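Skornia N2 Cervical Collar for Ice Hockey

Item no. N2-38
Category: Protective equipment / Neck and throat
Sold as: single unit, one spare liner included

The Skornia N2 is a neck guard for ice hockey players in senior and junior leagues. It covers the front and sides of the neck from the jawline to the collarbone and is worn under the shoulder pads. The outer shell is a cut-resistant knit. The inner liner is a removable terry sleeve that can be washed separately.

The N2 is intended to reduce the risk of cuts from skate blades. It is not a medical brace. It does not limit rotation or extension of the neck and should not be used in place of a brace prescribed after an injury. Players returning from a neck strain should have clearance from team medical staff before wearing it in a game.

Construction

Shell: two-layer knit, flat seams
Liner: cotton terry, removable
Closure: rear hook-and-loop tab, 38 mm wide
Bib: extended front panel, tucks under the shoulder pad yoke
Color: black, white

Sizing

Measure the neck at its widest point with the head level. If the measurement falls between two sizes, order the smaller one. The collar should sit flat against the skin with room for one finger at the front. A collar that gaps at the side is too large, and tightening the tab will not correct it.
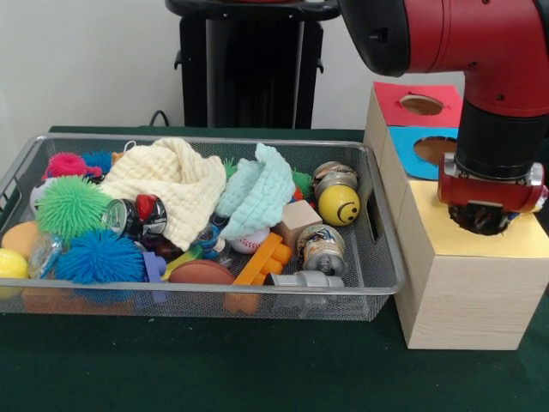
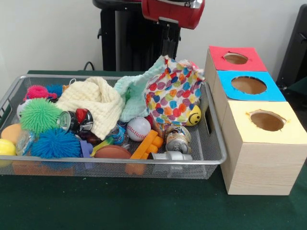

Fitting

Close the rear tab before putting on the shoulder pads. Pull the bib down flat, then put the pads over it. Turn the head fully left and right. If the top edge rides up over the jaw, open the tab and lower the collar before closing it again. Goaltenders using a hanging throat protector should check that the lower edge of the protector clears the collar.

Changes from the previous version

The closure tab was moved 10 mm to the left of center so that it no longer sits under the helmet's rear adjustment screw. The bib is longer. Akash Bhatt, who handles pattern work at Skornia, also removed the side label after players reported chafing - size and care information is now printed inside the liner. Liners from the earlier collar do not fit the N2.

Care

Remove the liner after each use and let both parts air dry. Machine wash cold with the tab closed. Do not bleach, iron or tumble dry. Replace the collar after any blade contact, even where no cut is visible, and when the tab no longer holds under a firm pull.

Team orders

Orders of 10 or more ship in one carton, sorted by size. Custom color binding is available from 100 units. Orders placed before the end of November ship from current stock. For team pricing, contact Coralie Pirihi in the Skornia sales office and include the sizes needed with the request.

Related items

Skornia N2 replacement liner, pack of two
Getero wrist guard, knit
Faulkner shoulder pad, senior

Page last updated September 28, 2024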